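Februar, abends

Valdemar hat die Spielküche also doch gekauft. Ich hatte gehofft, die Sache würde sich über den Winter von selbst erledigen, aber als ich heute um vier zu ihm kam, stand sie fertig an der Wand, und er stand daneben wie einer, der ein Haus gebaut hat. 300 Euro. Für Töpfe, in denen nie etwas kocht. Ich habe gesagt, sie sei hübsch, was stimmt, und den Rest habe ich mir für hier aufgehoben. 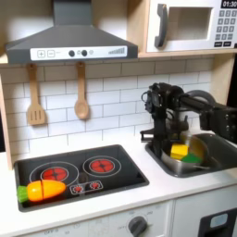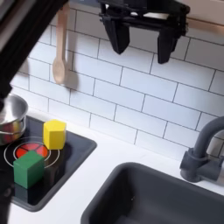
Valdemars neue Küche, mit weißen Fliesen und Holzlöffel.

Die Firma heißt Zurnia, nie gehört. Kolbrún schwört auf Oridau, die sollen stabiler sein, aber Kolbrún schwört auf vieles. Im Prospekt steht, die Küche »fördere das freie Rollenspiel«. Das hat bei uns damals ein umgedrehter Wäschekorb gefördert, und der hat hinterher wieder Wäsche getragen.

Was mich am meisten beschäftigt, ist die Mikrowelle. Sie zeigt 01:30 an. Anderthalb Minuten also, und damit wird ein Kind groß: dass Essen anderthalb Minuten braucht. Valdemar meint, ich solle froh sein, dass es überhaupt eine Anzeige gibt, so lerne man nebenbei die Zahlen. Welche denn, die Null, die Eins und die Drei? Dann die Dunstabzugshaube mit Plus und Minus und zwei Drehknöpfen. Ich habe seit 16 Jahren eine echte über dem Herd und drücke immer nur denselben Knopf.

Die Fliesen dagegen, das muss ich zugeben, sind besser als meine. Weiß, graue Fugen, sauber versetzt. Bei mir in der Küche hat der Vormieter selbst gefliest, und das sieht man bis heute hinter dem Brotkasten. Auch der Löffel und der Pfannenwender mit den Schlitzen gefallen mir. Holz eben, so etwas hängt man gern auf. Ob sie auch nach Ostern noch dort hängen oder längst unter dem Sofa liegen, werden wir sehen.

Die Möhre lag auf dem Kochfeld, zwei Teile, in der Mitte die Naht. Man schneidet sie durch und setzt sie wieder zusammen. Ich habe es im Kopf durchgespielt und fand es ein bisschen traurig – eine Möhre, die jeden Abend wieder ganz ist. Kolbrún fand das gerade schön. Sie will der Kleinen zum Geburtstag noch Gemüse dazuschenken, ein Netz von Chamoun mit 10 Teilen. Noch mehr, was man beim Staubsaugen suchen darf.

Über den Aufbau hat Valdemar wenig erzählt, daraus schließe ich, dass er länger gedauert hat als versprochen. Drei Schrauben lagen auf der Fensterbank. Die seien übrig, sagte er, das sei immer so. Ich habe schon bei dem Regal damals gesagt, dass nie Schrauben übrig sind, und das Regal steht bekanntlich nicht mehr.

Zum Kaffee gab es Kuchen vom Bäcker, trocken. In der richtigen Küche stapelte sich das Geschirr von gestern, und ich habe die Hälfte abgewaschen, bevor Kolbrún es mir aus der Hand nahm. Wir haben uns dann noch über Dilham gestritten, ob man im Sommer wieder dorthin fährt oder nicht. Ich bin dagegen, es zieht dort durch alle Fenster.

Um 9 war ich zu Hause. Morgen Linsen einweichen und Valdemar anrufen wegen der Schrauben.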